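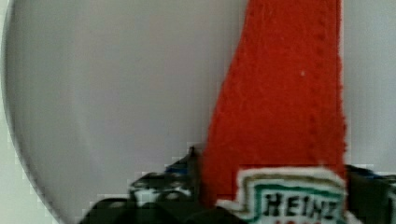
The plush ketchup bottle held between the two fingers of the gripper.

When the equipment request for the coming year was prepared in May, the arm itself took up most of the discussion and very little of the paperwork. The smaller lines required far more attention. I am recording them on this blog for readers who manage a similar budget.

Sondolis and Brandis both submitted quotations for a second workstation. The Brandis figure was lower, but it left out spare fingertips and the service visit. Once these were added, the difference between the two came to $68. The request went forward with Sondolis on the strength of its delivery terms, which are 4 weeks shorter.

A separate line of $2,305 covers the gripper, its cables and one complete replacement. Cables were previously charged to general supplies, and the account was overdrawn before spring. They now belong to the machine they serve.
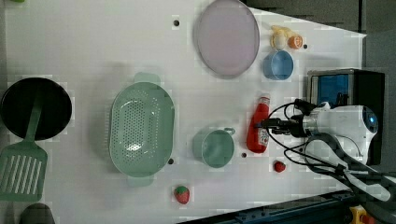 Tabletop with colander, plate, pot, pan and toy foods, seen from above.

Household items and soft toys are budgeted as consumables. Their unit cost is low, and approval is therefore easy to obtain, but they must be purchased in duplicate. A colander that is discontinued by its maker cannot be matched later. The new request allows for two of each item and a labeled storage bin.

The planning period has been set at 18 months. Floor space for the second table remains under review with Folosley, the building's managing firm, and no deposit will be paid until its written approval has been received.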